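Progress report to McIver, period ending 18/03/2024
Project: Haltow sorting cell
Work package 4: mixed soft goods

Summary

The arm sorts toys. For most of this period it also stopped sorting toys, without warning and usually when someone was watching. The fault has been found, a repair is in place, and we are behind on trials. We are within budget, partly because an arm that isn't moving costs very little to run.

What went wrong

The task is to pick one item at a time from a metal tray and drop it into one of three boxes. Balls went well from the start, spiky ones included. Knitted cloths did not. On trial 1135 the gripper closed on a cloth, the force reading went well past its limit, and the arm carried on pressing into the tray. It should have stopped at once. It stopped when the operator hit the button on the control panel.

No one was hurt and no one was within reach. One ball was flattened and has been retired from service.

We logged it as a safety matter the same day and suspended all running for 13 days. Bevuvo, who supplied the force sensor, suggested we check the cable. We had checked the cable. We checked it again, and it was the cable – a connector at the wrist worked slightly loose whenever the arm turned past a certain angle, and the controller filled the gap by repeating the last good reading. It took a bad signal for a very calm one.

What we have done

The connector has been replaced with a locking type. The controller now treats any repeated reading as a fault and halts the arm. This produced a great many halts in the first week, most of them unnecessary, and the threshold has been adjusted twice. The downward force limit has been lowered for all picks. Astitz reviewed the change and asked for a second stop button on the far side of the table, which is on order.

Where we are

Trials have restarted and the count stands at 2210. There have been no force faults since the repair. Cloths are still the weak point: the gripper tends to take the cloth and whatever is underneath it, and the software has strong but mistaken views on which of the two it is holding.

Next period

We ask to move the cloth milestone to September. The ball milestone can be signed off now if McIver is content. We don't need further money, though we would like a new ball.
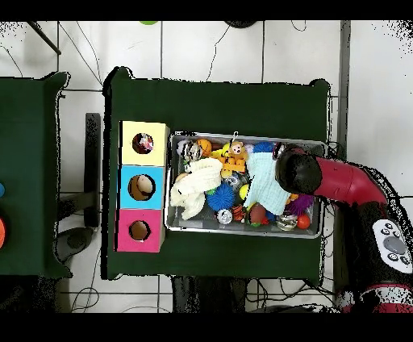 Picking from the mixed tray at Haltow, with the gripper at the light blue cloth.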